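April
By the Kirui materials group

3.2 Surface heating of mantel shelves

Shelves from Nirance were mounted 300 mm above the firebox opening and heated for 80 minutes.
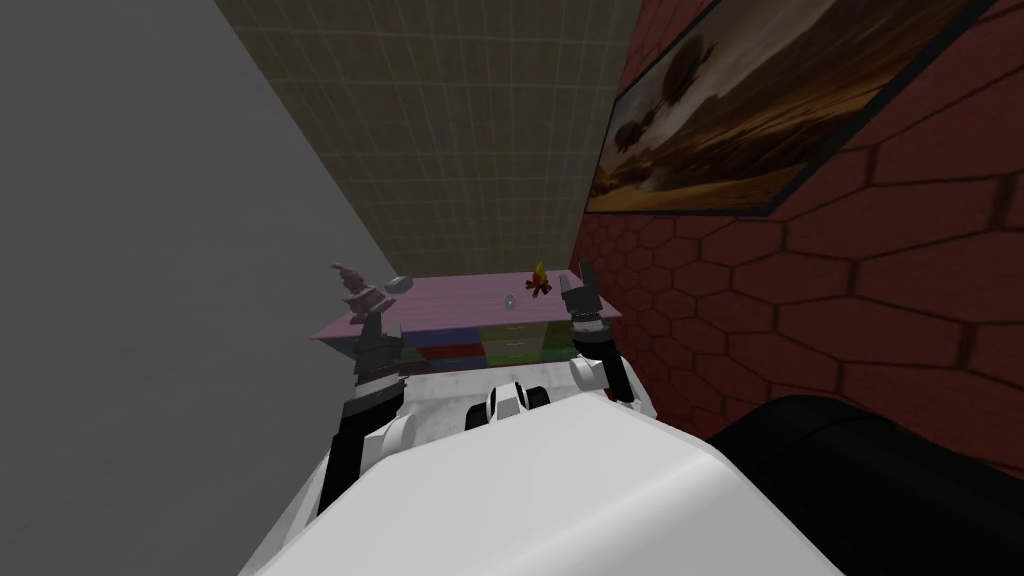
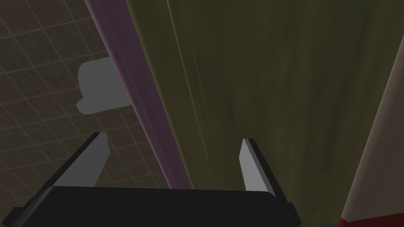 Figure 4. Simulated views with the gripper.

3.3 Results

Painted MDF reached 89 °C at the front edge -- higher than solid pine. Adding 200 mm of clearance lowered the reading in every run.

Last updated: April

Comments

Trurunwood: Was the paint water based?

Notirden: Same question for the primer.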